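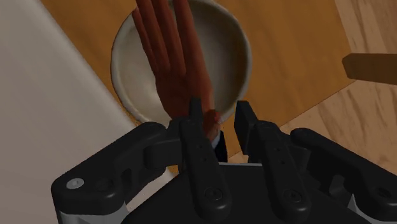
When does soup night come back to Dridivdale?

It comes back in July, in the old Jireš bakery building on the river side of the bridge, with the doors opening at six in the evening.

I've been asked that question so many times at the post office that I figured I'd better write it up properly. For anyone who moved here in the past year, soup night was the monthly supper in the back room of the Nindano café, and it went quiet in the fall when the café changed its hours and stopped opening after lunch. We all said we'd find another place by Christmas. We did not find another place by Christmas!

The bakery has been sitting there with paper over the windows for as long as my kids have been in school. Marcela Štefanec, whose family still owns the building, has been using it to store garden furniture, and in the spring she offered it for the suppers through the end of the year. The rent is whatever the electric bill comes to. I asked her twice if she was sure and she told me to stop asking.

So what's new? The room is bigger, for one thing. The café could seat 30 if everybody was on friendly terms and kept their elbows in, and by the second helping there was always a line out past the coat rack. The bakery front and the old proofing room behind it open into each other, so there's space to sit down and also space to stand around holding a bread roll and talking about the road works (which is what most of us do anyway).

The money came together faster than I expected. The spring plant sale brought in 2000 dollars, and 900 of that has already gone to the plumber for a new sink and a proper drain. The rest is for a second stove, a used one, which Eduard Pešek found through a school kitchen that was closing in Vedmont. He drove over there with a trailer and came home with the stove and a box of ladles he hadn't gone for. I've seen the ladles. They are enormous. We're keeping them.

The price stays at 3 dollars a bowl, kids eat free, and if you bring a pot of soup you don't pay. Please tell us ahead of time what you're bringing. Last year we had an evening that was bean soup from one end of the counter to the other, and while I love bean soup, my husband has asked me to mention it here. There's a sheet on the corkboard in the library, next to the lost cat notices, and you can write your soup on it in pen.

A word on labels too. Put a card in front of your pot saying if there's meat, milk, nuts or wheat in it, and write it big. Zdislava Pešek is making the cards and she'll have spare ones at the door. She'll also have the good markers, which need to go back to her.

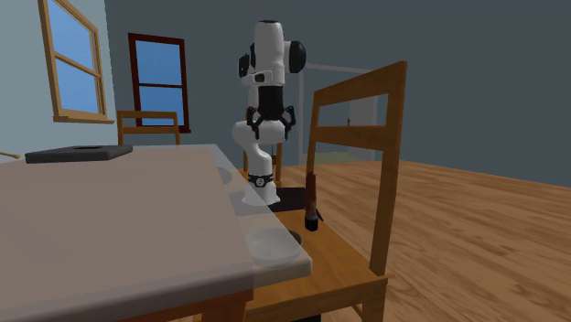 Pale tabletop with a wooden chair to the right.

Chairs are the one thing we're still short of. The café's chairs belong to the café, fair enough, and the garden furniture in the bakery is mostly benches that pinch. If you've got a sturdy dining chair in the attic or the garage, we'd love to have it, and it really doesn't matter if it matches anything. Tables too, as long as they'll go through an ordinary door. Drop-off is at the side entrance, any evening before eight, and there's a bell that you have to press hard. If you want your chair back at the end of the year, tape your name underneath.

Bowls are easier. Bring your own if you can, as before, and a spoon. There will be a shelf of loaners for people who forget (me, nearly every time), and you wash your own loaner before you put it back. With the new sink there's no excuse anymore, and the hot water comes on in seconds, I tried it.

Not everybody is thrilled about the move. Bořivoj Jurčo lives right across from the bakery and he came over while I was measuring the windows for curtains to ask about parking, and I think he had a point. The lane is narrow and the delivery van for the pharmacy has to get through in the evening. We've agreed that nobody parks on the lane at all on supper nights. Use the lot behind the library and walk over the bridge, it takes as long as it takes to argue about it. We'll also be wrapped up by nine, with the door shut and the stools in. He said that would do, and then he asked what kind of soup there'd be on the first night.

The answer to that is potato and leek, at least for the big pot. Rozália Michalík is cooking it, the same one she made for the school fair, with the dill. She needs people to peel from four in the afternoon, and you should bring your own peeler if you're fussy about peelers. She's also hoping somebody will bake. The old bread oven at Jireš doesn't work and there's no plan to fix it, so all the bread has to arrive already made, and rye went the quickest last year.

One more change, and then I'll let you go. The suppers used to stop for August, and this year they won't. So many of us stay home that month that it seemed silly to skip it, and cold soups count. I've already put myself down for cucumber. If it's hot we'll carry the tables out into the yard behind the building, which Marcela is having mowed.

The July date will go up on the library door as soon as the stove has been hooked up and checked. If you'd like a phone call when it's set, leave your number on the soup sheet, and please write the sevens so they don't look like ones.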